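Home Shop Table Covers Care Notes Fabric Samples Wholesale Cart (0)

The Ludora Wipeable Table Cover

Available in 3 sizes. Cut and hemmed to order.

I sell a lot of table covers, and if you've written to me in the last couple of years asking which one to get for a craft room, a kitchen table, a classroom or a folding table that comes out for bake sales, I've probably told you to get the Ludora. So let me put all of it on one page, and then you can stop apologizing in your emails for asking (please do keep asking, I like the emails).

I started with this cover because of my own dining table, which was my aunt's and has a finish that hates everything. Tea hates it worst. I'd tried the thick clear plastic kind, and my forearms stuck to it all July. I'd tried ordinary cotton, which looked lovely for one breakfast. What I wanted was a cloth that hung like a cloth and cleaned up like a counter, and I went through a shameful number of samples before Joaquim Gouveia, who runs the coating line at the mill we buy from, sent me a folded square with a note saying "try to ruin this." I left mustard on it overnight. It wiped off in the morning with a bit of dish soap!

That square became the Ludora.

What it's made of

The base is a woven cotton and polyester blend, and on top of that goes a thin matte acrylic coating. I want to be clear about the word matte. A lot of wipeable fabric has a shine to it that says cafeteria, and there's nothing wrong with a cafeteria, but I don't want to eat Sunday lunch on one. The Ludora has a dull, soft surface. If you run your hand over it you can still feel the weave a little.

The back is uncoated, so it grips the table. You won't need clips indoors. Outdoors, get clips. I've chased one of these across a church parking lot and it moves faster than you'd think.

Sizes

Small is for card tables and square tables up to four seats. Medium is for a regular dining table or one standard folding table. Large is 144 inches long, and that's for the people who push two tables together at Thanksgiving and don't want a seam running under the gravy.

If your table is an odd shape, send me the length, the width and how much drop you like, and I'll cut it for you. The drop is the part that hangs over the side. Most folks say they want a long one and then find it sits in their lap, so my advice is to tape a bath towel to the edge, pull up a chair, and see how you feel about it before you order. For a work table I'd go short. You're up and down all day, your knees catch a long drop, and then your whole project slides toward you.

Round tables are fine too, but they take me longer and I charge a bit extra for the hem. Sushil Khurana does all our round hems and I'm not allowed to rush him.

Colors and prints

Solids come in oat, brick, navy and a gray that I keep trying to discontinue and you all keep buying. The prints change more often. Stripes have been with us from the beginning, and the little scattered leaf came back this spring after a lot of letters. Some of those letters were stern.

Then there are the grids and checks, which I resisted for years (too much like graph paper, I said, and I was wrong). Quilters use the lines to square up a block without getting out a mat. Parents tell me their kids line up toy cars on them. A woman who teaches cake decorating puts one down for every class and says her students' boards finally sit straight. 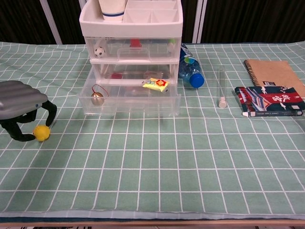
One thing to know about any printed cover: I cut by the weave, and the print can wander off the weave by a hair over a long piece. On a leaf you'd never see it. On a stripe you might, if you're the sort of person who straightens pictures in other people's houses. If that's you, leave me a note in the order box and I'll pick through the roll for the truest stretch. It adds a few days.

Colors also look different on every screen. Samples are free, so get the sample. I mean it. Put it on the table at breakfast, and again at night with the lamps on, and then decide. The brick in particular goes quite orange under a warm bulb, and I've had two people love it for that and one send it back the same week.

How it holds up

Our mill rubs every batch with a weighted pad until the coating gives, and I've learned a lot about how much rubbing a tablecloth can take. For the home version of that test, there's Yolanda Echevarría's kitchen. Yolanda has four boys and a medium in navy, and she wrote to me after it had been through 278 dinners (she'd been marking them on the calendar, for reasons to do with a bet with her husband). The color was still good. The corners had gone a bit pale where they rub against the chair backs. She'd also put a fork through it, which I can't blame on the coating.

What will hurt it:

Hot pans. Please use a trivet. The coating softens under anything straight from the stove and you'll get a ring that stays.

Permanent marker. You can sometimes get it to fade with rubbing alcohol on a cotton ball, but go gently, the alcohol takes the matte off if you scrub.

Turmeric, if you leave it. Fresh, it wipes. By the next day you've got a yellow spot and a memory.

Rotary cutters. I know, I know, you'd never. But people forget the mat isn't there, and one pass goes clean through. Keep a cutting mat on top.

Folding it wet. It'll get mildew in the creases on the uncoated side, and that smell doesn't leave.

Cleaning

For everyday mess use a damp cloth with a drop of dish soap, then a plain damp cloth after it. If you skip the second wipe you'll get a film in a week or two and think the cover's wearing out. It isn't, it's soap.

Twice a year or so I put mine in the washing machine on cold, gentle, by itself, with half the detergent I'd normally use. Hang it over a rail or a shower rod. No dryer, ever, on any setting. You can iron the back on low with a tea towel in between, though I never bother – the creases drop out after a day on the table.

For storing, roll it. An old wrapping paper tube is perfect, and if you don't have one, fold it loosely with the coating on the outside and don't put anything heavy on top.

Ludora or Cabello?

I get this one a lot. The Cabello is our heavier cover. It's thicker, it has a felt back, and it does a better job of protecting a good table from knocks and dropped scissors. It also costs more, weighs a ton in the large, and can't go in the washing machine. If the cover is going to stay put on one nice table for years, buy the Cabello. If you'll be taking it off, shaking it outside, carrying it to your sister's and bringing it home again with frosting on it, get the Ludora.

Some people put a Cabello down first and a Ludora over it. That's what I do at home, and my aunt would be pleased, I think.

Things customers have told me

Thitima Wattanapong runs a pottery painting afternoon and bought six in oat. She says to wipe up underglaze before it dries and to forget about keeping oat looking new, and next time she'd buy navy.

Welington Fagundes took a large camping, which I'd never have suggested. He used it as a table cover, then a windbreak, and on the last night as a sort of door. He'd like grommets in the corners. I'm thinking about it, Welington!

One customer who asked me not to use her name cut hers up when she moved to a smaller place and made two shelf liners and a bib. The cut edges don't fray much on account of the coating, so if you're handy that's a good second life for an old one.

Ordering, shipping and returns

Stock sizes go out within 3 working days. Custom cuts take two to three weeks, longer before the holidays, and I'll email you if it's going to run over. Everything ships rolled unless you ask for it folded (folded is cheaper to mail and you'll have creases for a day or so).

You can return a stock size within a month if it's clean. I can't take back custom cuts unless I made a mistake, and if I did make a mistake I'll fix it and pay the postage both ways. Measure twice, please. Inches, not centimeters, or tell me if it's centimeters. We had a very small tablecloth go out to a very large table last year.

For schools, halls and clubs that want more than ten, write to me before you order and I'll work out a price. We make the Ludora in runs of 300, so if you need a lot of one print it helps to catch me before the run is spoken for. The next lot of stripes is due in July.

Samples: up to five, free, one envelope per household. Put the names of the colors in the message and your mailing address, and check the address, because I've got a drawer full of samples that came back.

Contact us | Shipping | Returns | © Vastomier Table Linens, all rights reserved | Back to top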